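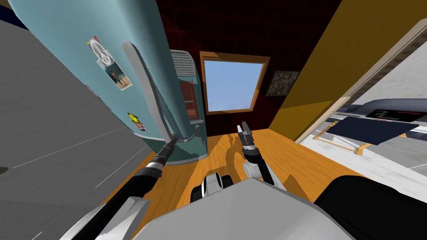
So I finally did it. I went a whole February without a single grocery run after work, and I'm a little smug about it!

If you've been reading for a while you know my old routine. Leave the office starving, stop at the Tavitz on the corner, walk out with crackers, fancy cheese and nothing you could call dinner. I added up my receipts in January and had to go sit on the porch for a minute. Most weeks it was 44 dollars on top of the regular shop. On snacks!

My friend Nayeli Ocampo has been on at me to plan meals for ages, and I always said I wasn't a planner (I'm not, I still have Christmas cards to mail). But her way is pretty loose. You pick four dinners, you buy for those four, and the other nights are leftovers or eggs. I can do eggs.

The big winner was a white bean soup. One onion, a lot of garlic, two cans of beans, 500 grams of those little frozen spinach nuggets, and a parmesan rind if you've been saving them. It takes 60 minutes if you let it go slow, and I do, with the radio on. It was even better on Friday when I ate the last of it standing up.

The flop was a lentil loaf. I made enough for 8 people and the dog wouldn't touch it either.

Next month I want to try freezing burritos. If you have a filling that doesn't go soggy, please leave it in the comments, I've already bought the tortillas.

Posted in: Kitchen, Money stuff
3 comments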